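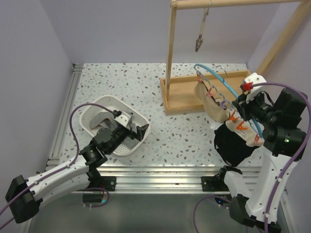 Purple cables and a white basket, July

I finally wrote to Javiera Retamal this morning, before the coffee had even finished dripping, and I feel about ten pounds lighter for it. I have been carrying that letter around in my head since spring! She played her last match for Aswood in June, three goals down and raining sideways, and I stood at the fence with everyone else and clapped until my hands stung, and then I went home and couldn't think of one thing to say to her that wasn't already on a banner.

What got me going in the end was one of those silly articles, the kind that promises you her husband, her children and what she has in the bank. Frida sent it to me with a row of question marks. It had her marrying Pascual Villalba in the wrong town and gave them 4 children (they have two, and a very spoiled dog), and it spent one line on the football. One line, for 2698 minutes in a single season with a knee strapped up like a Christmas parcel. I was cross about it all through breakfast and then I thought, well, you have a pen, haven't you.

So I told her about the first time I saw her play, back in 2000, when she was a skinny thing in borrowed boots and the Paredes coach kept her on the bench until the last quarter of an hour. I told her about the free kick. I'm sure she's sick of hearing about the free kick, but I was there and I'm allowed. I went on for three pages, both sides, and I may have mentioned my mother's hip.

Haziq came by around noon with the tomatoes he promised and stayed for soup. He thinks she'll be coaching by next year, probably at Kavard, where Isamu Hirose is looking for somebody to take the under-fifteens. I said let the poor woman sit down first. He said she has never sat down in her life - and I had to give him that one.

We watched a bit of the Kavard friendly afterward, dull as dishwater, and he fell asleep before the half. I let him be and did the ironing.

The letter is on the hall table with a stamp on it. I keep wanting to open it back up and take out the part about the hip. Must buy envelopes, and call Frida back before nine.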